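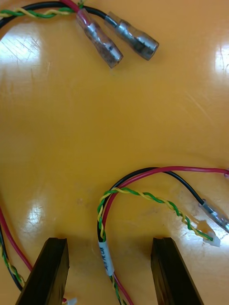 Brundora Wiring Department, Bretdale Works

Reading time: 5 minutes

Harness assemblers and one harness inspector wanted

The wiring department at Brundora is hiring bench assemblers for wiring harnesses, along with one inspector. The work is at our Bretdale building. Start dates are in April, with a second group a few weeks later if the first one doesn't fill.

We build and repair the small harnesses that go inside commercial kitchen equipment, floor cleaning machines and a few kinds of pump. Most are short. A typical piece has a red wire and a black wire ending in crimped female quick-disconnects, and many also carry a green-and-yellow twisted pair for signal. The largest harness we make has 40 terminations. Most have far fewer than that.

What assemblers do

You pick up a work packet at the start of the shift. It has the drawing, the wire list and the terminal part numbers. You cut and strip wire, crimp terminals, twist pairs, fit sleeves and lay the finished harness out on the bench to check it against the drawing. When it matches, you bag it, label it and put it in the outgoing tray for inspection.

Cutting is done on a machine for long runs and by hand for short ones. Crimping is mostly on bench presses. We use hand crimpers for repair work and for anything under a dozen pieces. You'll be trained on both. Please don't bring your own crimpers, even good ones. Ours are calibrated and logged, and a crimp made with an unlogged tool has to be cut off.

Repair work comes in through our service customers, mainly Mathebula, who send back used harnesses in mixed boxes. Those have to be sorted by type, laid out separately, and looked over one at a time. You decide whether each end can stay or has to be replaced. Darkened or worn metal at the open end of a terminal gets written on the tag. So does a loose sleeve, a nicked wire or a twist that has opened up. If you aren't sure, put it in the question tray and the inspector will look at it.

New assemblers spend the first 9 shifts on training boards. After that you go on live work with someone next to you until your lead signs you off. Some people are signed off quickly and some take a month or more. Pay is the same either way.

What the inspector does

The inspector checks finished harnesses from up to six benches. This means a visual check of every crimp, a continuity test, and a pull test on samples from each lot. You also keep the press log, pull bad tooling out of use, and go back to the assembler when something is wrong. A good part of the job is talking to people about their work, so you need to be able to do that without making it unpleasant.

The inspector reports to Zanele Molefe, who runs quality for the building. Assemblers report to the bench lead on their shift, either Jérémie Vidal (days) or Khanyisile Le Roux (evenings).

What we need from assemblers

You need to be able to tell wire colors apart reliably, including green from yellow, and red from brown. We give a short color check at the interview. Glasses are fine.

You need steady hands and enough patience to do the same crimp 100 times and look at every one.

You need to be able to read a simple drawing in English. We can teach the symbols.

You will be sitting or standing at a bench for most of the shift. The benches adjust. Lifting is limited to wire spools and boxes up to 30 pounds.

No degree or certificate is required. Earlier work in sewing, jewelry, electronics, auto repair or anything else done with small parts is useful, so please put it on the application even if it was a long time ago or wasn't paid.

What we need from the inspector

At least two years in harness, cable or electronics assembly, or in inspection of the same. You should know what a good crimp looks like on insulated quick-disconnects, both clear sleeve and tinted, and be able to explain what is wrong with a bad one. Experience with a written inspection standard is required. Which standard is less important.

Hours

Day shift is 6:30 a.m. to 3:00 p.m. Evening shift is 3:00 p.m. to 11:30 p.m. Both have an unpaid half hour for a meal and two paid breaks. The inspector position is days only. We have room for two part-time assemblers on evenings, working 3:00 p.m. to 7:30 p.m. Overtime is offered when there is a large order and you can turn it down.

Pay and benefits

Both positions are hourly. The current rate sheet is posted at the front desk and we will send it to anyone who asks, before you apply if you like. Evening shift pays a differential. Health coverage begins after the first full month for full-time staff. We supply safety glasses, smocks and hand tools. Closed shoes are your own, and there is an allowance for them once a year.

Getting here

The entrance is on the loading side of the building, through the door marked Torby. Torby was the previous tenant and the sign has not been changed. Parking is free. The 998 bus stops at the corner and the last one leaves after the evening shift ends.

How to apply

Fill out the one-page form at the front desk, or ask for it by phone and we will mail it. A resume is welcome with the form but not needed for the assembler jobs. For the inspector job, please include one.

Interviews take about an hour. They include the color check, a walk through the department and a bench exercise where you strip and crimp a few wires after being shown how. The exercise is scored on care, and there is no time limit.

Questions about the assembler jobs go to Lwazi Hendricks in the wiring office. Questions about the inspector job go to Zanele Molefe. If you need a different setup for the interview, such as a lower bench or an interpreter, tell Vusumuzi Shabalala at the front desk when you book your time.

If you applied last year and were not hired, you can apply again. You will need to fill out a new form.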